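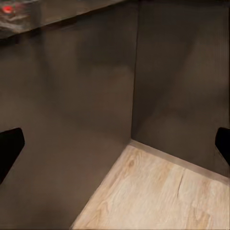 Romana Kadlec wrote: You can't keep the boring ones and then complain that the policy is boring. Half of my last batch was the gripper having a think about a wall.

dvoracek_r wrote:
Fair. But I'd still keep them. We have 1,742 simulated episodes in the Brirnetti kitchen set, and the ones where the arm wanders off and has to find its way back are the only ones that teach it to find its way back. Everything else is me, with a controller, being graceful.

zelenak wrote:
Graceful. I've replayed your episodes.

dvoracek_r wrote:
Graceful for a Tuesday. Anyway, my vote is still to vary the start pose before we touch the room. Same fridge, same table, same four chairs, and let the base begin somewhere stupid.
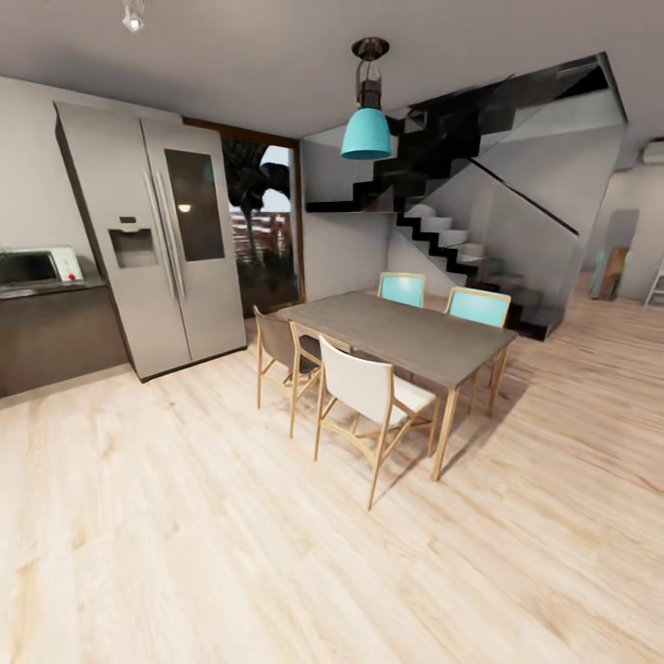

Start it by the stairs, start it facing the window, start it too close to a chair. I did 2 hours like that in October and threw out very little.

Romana Kadlec wrote:
And I say change the room. It'll learn that turquoise means dining and fall apart in a beige house. Vendell went with lots of layouts and fewer runs each.

zelenak wrote:
Vendell also has people. We have Vlasta and a chair that squeaks.

vlasta_k wrote:
The chair is fine. Can we agree on 1,000 with odd starts, then new rooms? And please label the failed ones as failed this time, not "misc".

dvoracek_r wrote:
"misc" was descriptive.

Romana Kadlec wrote:
OK to 1,000. I'm still deleting the wall ones from my half.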